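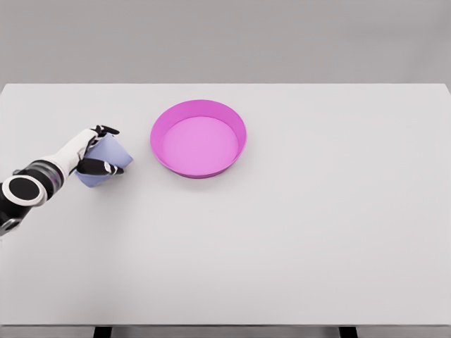 Cloth and basin.

Washing by Hand: notes to go with the fifth session
8 February 2019

Right, these are the notes I promised, tidied up a bit from what I scribbled on the board. If you missed the first half (the bus, I know) then start with the bit on water, as everything else hangs off it.

Last week we did fibres, so you should already know your wool from your cotton. This week is what happens when they get wet, and why people have always fussed so much about how it's done. I love this topic, I'll warn you now. I could go on about soap all day and on Tuesdays I sometimes do.

Water first

Hard water has a lot of calcium and magnesium in it. Soap grabs hold of those and makes scum, that greyish film you get round the bath. It's a nuisance because the soap that turns into scum isn't doing any washing, so you put in more, and then you've got more scum. Households with a water butt often kept rainwater for the wash for exactly this reason, rain being soft. Washing soda does a similar job, as it takes the calcium out before the soap can get at it.

Modern detergents don't mind hard water nearly so much. That was a big selling point when they came in, and if you look at the adverts in your reading pack you'll see how often they go on about scum!

What soap does

I drew this on the board as a tadpole and I'm sticking with the tadpole. The head likes water, the tail likes grease. Put enough of them round a blob of grease and all the tails poke in and all the heads poke out, and the blob lifts off the cloth and floats about in the water. Then you rinse, and away it goes. If you don't rinse well some of it settles back on the cloth, and that's one way your whites go dull.

Somebody asked whether more bubbles means cleaner. No! Bubbles look lovely and they do tell you there's some soap left to work with, but plenty of good detergents hardly foam at all.

Heat and rubbing

Cotton and linen can take a lot of both. They were boiled in a copper and pounded with a dolly, week in, week out, and lasted years. Wool can't. The fibres have tiny scales, and warm water with rubbing makes the scales catch on each other and lock, and you've got felt. Lovely if you wanted felt. Silk is somewhere in between: it won't felt, but it's weak when wet, so don't wring it.

Blood and egg want cold water. Heat sets the protein and then you're stuck with it. I put this in every year and I still get essays telling me to boil it.

For next time

Please do the soaking test at home and bring your results. You need 2 bowls, a scrap of old cotton cut in half, and a dab of the same gravy on each half. One bowl gets plain cold water, the other cold water with a little washing soda. Leave both for 20 minutes, don't rub, lift them out and let them dry flat. Write down what you see, even if it's dull. Wear gloves for the soda as it's rough on the skin.

Read the Andik chapter on wash days up to the part about mangles. The Plornum booklet is optional, but it has good drawings of washboards and it's only short. I've left a copy in the tray by the door (please put it back, I've lost one already).

Essay titles are on the sheet from last time. The essay itself isn't due until May, so no panicking. If you want to do drying and ironing instead of washing, come and have a word with me first, as we haven't covered starch yet and you'll need it.

Next session: blueing, bleaching, and laying linen out on the grass.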